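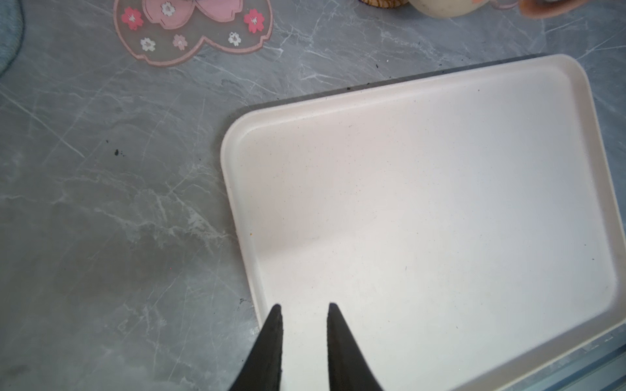 Refurbished drinks corner opens on the ground floor

Feb 21, 2021

The Plornon Centre has completed the refurbishment of its ground-floor drinks corner, which is now available to staff, tenants and registered visitors. The work cost 3,650 pounds and was paid for from the building improvement fund agreed last August.

The former counter, in use since the building opened, has been replaced by a grey marble-patterned surface with fine white veining. Serving trays in a pale speckled finish have been introduced and are to be used whenever drinks are carried away from the counter. The fitting was carried out by Bachmann, and the trays, mugs and coasters were supplied by Skatonell.

Disposable cups have been withdrawn. The Centre was buying around 400 of them each week, and the contract for their supply has not been renewed. Ceramic mugs in several colours, among them pink, orange, black, white and grey, are provided in their place.
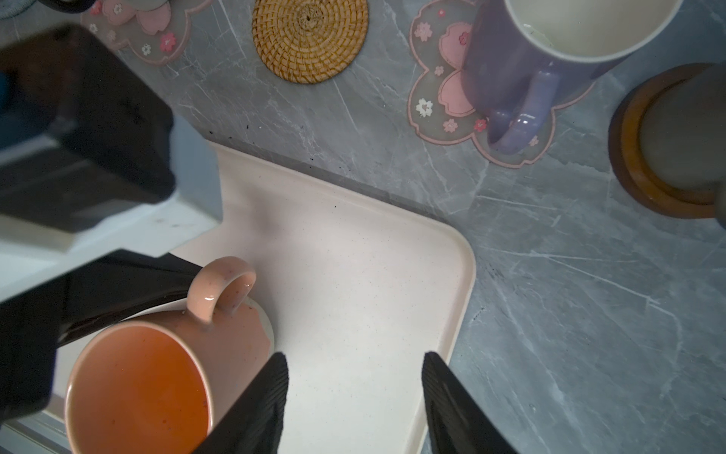 Users are asked to leave a little space at the top of the mug when pouring, to set it down on a tray or coaster, and to wipe away any crumbs before leaving. Used mugs should be returned to the rack beside the sink. Mugs left in meeting rooms will be collected at the end of each day.

Ghada Hamdan, Head of Building Services, said: "Colleagues told us in the survey that they wanted proper mugs and a surface that was easy to keep clean. We received 518 replies, and the new arrangements follow them closely. I would like to thank everyone who put up with the temporary trolley on the second floor while the work was carried out."

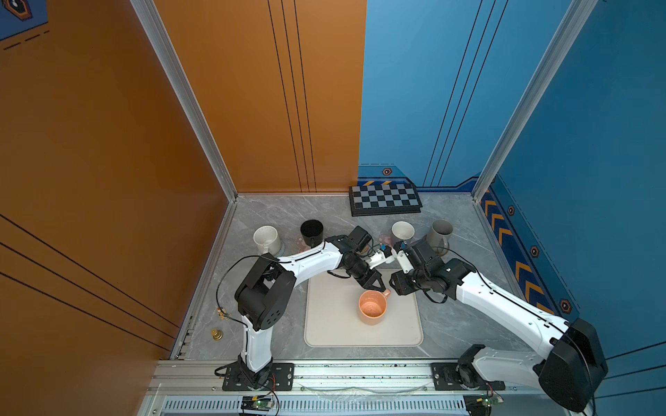 Mugs, coasters and a serving tray from the new set.

The coasters come in pale blue and pink. Further sets may be requested for meeting rooms through the Building Services desk, with a limit of 3 trays per room. Requests should give the room number and the name of the person responsible for the booking.

The kitchen on the Drindo wing is not affected by these changes and keeps its present opening hours. Enquiries about the drinks corner, including reports of chipped or missing mugs, should be addressed to Building Services.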